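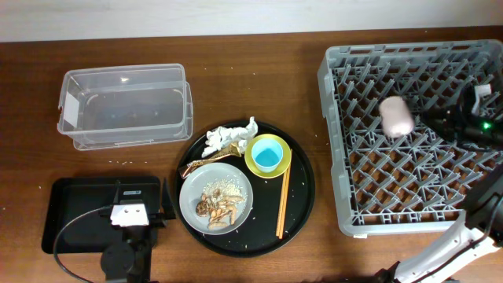 Slide 2: Where the hut stands
Talk by Ysaline Langlois, Pitbridge Walking and Climbing Club, Wednesday, November 20, 2019

Start with the map. Point out the Temlow valley, the road end and the footbridge. The Arnaud hut is on the left bank, 150 metres above the river. Most of the room will know the right bank path, so say early on that we did not use it.

Slide 3: The approach
Two days from the road end. First night in the hut, second at the foot of the Tredine glacier. Loads were heavy on day one. We left a food bag and one rope at the hut for the way back.
Mention the old survey sheet. It puts the col too far north, and we lost a morning to it.

Slide 4: The ridge
Pause here and let people look.
Snow to the first step, then rock. The step took one 50 metre rope length. Loose on the left, sound on the right. Above it the ridge is easy for 100 metres, then narrows.
If asked about grade: I would not give one. We were there in June with a lot of snow still down.

Slide 5: Turning back
We stopped at the second tower at two in the afternoon. Cloud was coming up from the south and the descent was long. By the altimeter we were 77 metres below the top.
Don't hurry this part. Say who made the decision (I did) and that the others agreed.

Slide 6: Coming down
Two abseils, then back down our own tracks. Slings left in place on both. Reached the tent at nine.

Slide 7: Questions
Copies of the corrected sketch map are on the table by the door. Ask for the lights to go up.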